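Reseña: escurridor de platos Vistton de dos pisos, tres meses de uso

Escribo rápido que entro a trabajar en un rato. Llevo tiempo prometiendo esto en los comentarios de la reseña de las tablas de cortar y al final se me pasa siempre.

Resumen para los que no leen: bien, con peros. Lo volvería a comprar pero no a ese precio.

Lo compré en Detport, 60 euros con el envío aparte. Llegó un Friday de esos de ofertas, caja enorme, mucho cartón, y una bolsita de tornillos que se había roto por dentro. Tornillos por todas partes. Faltaba uno. Escribí al servicio de atención, me contestó una tal Burgi Gruber, muy maja, y me mandaron una bolsa entera nueva. Punto para ellos. El número de incidencia era el 3759, lo digo por si a alguien le pasa lo mismo y quiere citarlo, igual les suena.

Montaje. Instrucciones sin texto, solo dibujos, y el paso 4 está mal: las patas salen al revés. Lo monté, lo desmonté, lo volví a montar. Media tarde perdida. Si lo hacéis, primero el travesaño de atrás y luego las patas, y no apreteis nada hasta el final. La llave Allen que trae es de juguete, usad una buena.

Medidas. En la web pone 456 mm de ancho. Medido en mi encimera da eso, correcto. Lo que no cuentan es que la bandeja de abajo sobresale por el lado del desagüe, así que si tenéis el hueco justo entre el fregadero y la pared, ojo. Yo tuve que mover la tostadora. La tostadora vive ahora encima del microondas y no estoy contenta con eso.

Piso de arriba: platos. Caben los llanos sin problema, los hondos se tumban. Las varillas están pensadas para platos finos. Los míos son de los gordos, de barro, heredados, y entran de uno sí y uno no. Con vajilla normal supongo que bien. En casa de mi cuñado Damian tienen el mismo modelo (Damian Hubmann, el que me lo recomendó, que conste) y a él le cabe todo, pero claro, él friega tres cosas al día.

Piso de abajo: vasos, cuencos, la olla pequeña. La grande no. La grande la seco a mano como toda la vida.

El desagüe. Lo mejor del trasto. La bandeja tiene inclinación de verdad y el pitorro gira. El agua va al fregadero y no se queda charco. Con el anterior, un Pindby de los baratos, aquello era una charca, con su verdín y todo. Me duró dos años y lo tiré con alegría.

Óxido: de momento nada en las varillas. En un tornillo de atrás sí, un puntito. Le pasé un trapo con vinagre y se fue. Ha vuelto. Lo vigilo. Mi agua tiene muchísima cal, aviso, a lo mejor a vosotros no os pasa. La cal en la bandeja se ve mucho porque es oscura, hay que darle cada semana o queda fatal. Si la vendieran en blanco la cambiaba.

El cubertero. Aquí viene la queja gorda. Es un cestillo que se cuelga del lateral con dos ganchos, y los ganchos bailan. Metes cuatro tenedores y bien. Metes el resto y se va para un lado. Encima es poco profundo, así que todo lo que sea largo, cucharones, espumadera, las pinzas, hace palanca y vuelca.

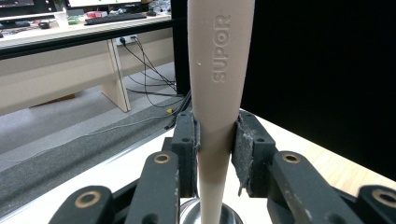

Dos veces se me ha ido el cestillo entero al suelo, una de ellas a las once de la noche, con los vecinos de abajo que tienen un bebé. Lo apañé con una brida por dentro y ya no se mueve, pero tampoco lo puedo quitar para lavarlo sin cortar la brida. Una chapuza, vaya. Lo largo lo tengo ahora en un bote de cristal al lado del fuego y el cestillo solo para cubiertos.

El portacuchillos que viene de regalo ni lo he puesto. Las ranuras son anchísimas y los cuchillos quedan torcidos. En el cajón sigue.

Miré tambien el Strebel, que es el que sale en todas las comparativas. Costaba 81 y solo tiene un piso. El cubertero parecía mejor, atornillado al marco, y la bandeja era de acero. Pero necesitaba los dos pisos, cocina pequeña, somos cuatro y no hay lavavajillas. Si sois dos, yo iría a por el Strebel sin pensarlo mucho.

Limpieza: la bandeja sale fácil tirando hacia ti. Las patas de goma dejan marca en encimera clara, una marca gris que se quita frotando con bicarbonato. Poned algo debajo si la vuestra es blanca.

Ruido: vibra un poco cuando arranca la lavadora. Tonteria, pero de noche se oyen los vasos.

Nota: un 7. Sería un 8 con un cubertero decente.

Edito en April: me preguntan si se puede comprar la bandeja suelta. Sí, en la web de Vistton, en recambios, abajo del todo. El cestillo suelto no lo tienen, ya pregunté.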